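# Journée portes ouvertes chez Florkonia : des trousses, des robots et beaucoup de questions

Il fallait arriver tôt. À 9 h 30, la file remontait déjà jusqu'au parking et les badges visiteurs commençaient à manquer à l'accueil. Florkonia, l'atelier de réparation textile installé depuis 1985 dans l'ancienne bonneterie de la rue Escobar, ouvrait ses portes au public pour montrer sa nouvelle ligne robotisée, baptisée Premeo. Et quelle matinée !

On connaissait la maison pour ses cartables recousus et ses sacs de sport remis en état à chaque rentrée. On la connaissait moins pour ses bras articulés. Ils sont pourtant là depuis le printemps, dans l'aile sud, derrière les grandes vitres que les apprentis avaient pris soin de nettoyer la veille (l'un d'eux nous l'a fait remarquer avec fierté).

La visite se faisait par petits groupes, en commençant par le tri. Les articles arrivent en bacs, envoyés par des magasins, des écoles ou des particuliers, et il y a de tout : des housses, des trousses de toilette, des bananes, des étuis à lunettes. Chaque pièce reçoit un numéro. Celle que notre groupe a suivie portait le 2159, et les enfants ont passé le reste du parcours à la guetter d'un poste à l'autre !

Rosaura Llanos, responsable de l'atelier, menait les groupes elle-même, micro-casque sur la tête et blouse bleue sur les épaules. Elle parle vite, elle rit beaucoup, et elle a une manière très concrète d'expliquer les choses. « Un carton, pour un robot, c'est facile. Il a des coins, il reste où on l'a posé. Un bout de tissu, ça plie, ça glisse, ça se met en boule. Prenez un lacet entre deux doigts en fermant les yeux et vous verrez ce qu'on lui demande. » Plusieurs visiteurs ont aussitôt essayé avec les leurs.

C'est le poste de contrôle des dragonnes et des tirettes qui a attiré le plus de monde. La pince vient chercher l'attache, la tend, la présente, puis un opérateur décide de la suite : couture, remplacement ou simple nettoyage. La démonstration était retransmise sur un grand écran avec la vue prise au niveau du poignet du robot, et on entendait des « oh ! » à chaque prise réussie.

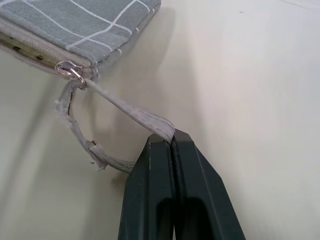 *Au poste de contrôle, la pince tient la dragonne gris clair d'une trousse à carreaux. La sangle est effilochée par endroits.*

Vu de près, le geste étonne par sa délicatesse. Les deux doigts se referment sur une bande plate à peine plus épaisse qu'un ruban, sans à-coup, et il faut vraiment se pencher vers l'écran pour suivre l'approche. Une couturière retraitée du quartier, venue avec sa petite-fille, a demandé à revoir la manœuvre quatre fois de suite. On la lui a montrée quatre fois, et la dernière sous les applaudissements !

Tout n'a pas marché du premier coup, et c'était peut-être le plus intéressant. Sur une pochette en velours très souple, la pince est passée à côté, s'est reculée, a repris sa position, est passée à côté encore. L'équipe a laissé faire. Une technicienne a décalé la pochette d'un demi-centimètre et la troisième tentative a été la bonne. « On garde les ratés autant que les réussites, on les regarde tous ensemble le soir », a glissé Rosaura Llanos pendant que le groupe suivant s'impatientait dans le couloir.

Les questions ont fusé sur l'emploi, évidemment. La responsable n'a pas esquivé. L'atelier compte 80 personnes, le même nombre qu'avant l'arrivée des machines, et la couture se fait toujours à la main ou à la piqueuse. Les robots présentent les pièces et les reposent. Le tri et le contrôle étaient les postes que l'on avait le plus de mal à pourvoir, à cause des gestes répétés toute la journée, et deux anciennes trieuses pilotent maintenant la ligne. L'une d'elles, Monique, tenait un stand près de la sortie et laissait les visiteurs prendre la manette d'un petit bras d'entraînement. Le défi : attraper un ruban posé sur la table et le déposer dans une coupelle. Votre serviteur a échoué deux fois, puis a été battu à plate couture par un garçon de huit ans (bravo à lui).

À l'étage, la salle de repos avait été transformée en coin pédagogique. On y trouvait des échantillons de sangles à toucher, de la plus raide à la plus molle, un panneau sur les fermetures à glissière et un vieux registre de l'atelier ouvert à la page de la première commande. Les élèves de la filière maintenance du lycée avaient aussi apporté leur propre pince, fabriquée dans l'année avec des moyens très modestes, et qui soulève sans broncher une paire de chaussettes. Elle a eu presque autant de succès que ses grandes sœurs du rez-de-chaussée, et ses auteurs n'ont pas eu une minute pour aller manger.

Côté projets, Florkonia veut étendre la ligne aux sacs à dos, nettement plus lourds et bardés de sangles dans tous les sens. Une première série d'essais est annoncée pour juillet avec l'atelier partenaire de Miltdale, qui enverra un lot de 2000 pièces usagées. Les anses molles et les cordons ronds restent la bête noire de l'équipe, qui a d'ailleurs lancé un appel aux habitants : si vous avez au fond d'un placard des sacs fatigués, des trousses dont la dragonne ne tient plus ou des étuis à la fermeture capricieuse, l'accueil les prend volontiers pour les séances de réglage. Il suffit de les vider avant !

Vers midi, on faisait encore la queue pour la dernière démonstration, et l'équipe a fini par en ajouter deux. Le café offert était épuisé depuis longtemps, les madeleines aussi. Dans la cour, on comparait ses scores à la manette, et un petit groupe réclamait des nouvelles du fameux 2159, aperçu pour la dernière fois sur le chariot de la couture.

Une nouvelle visite est prévue à l'automne, avec inscription préalable cette fois. L'entrée restera gratuite, les enfants doivent être accompagnés, et les chaussures fermées sont demandées pour accéder à l'aile sud. Les inscriptions se prendront à l'accueil de l'atelier, rue Escobar.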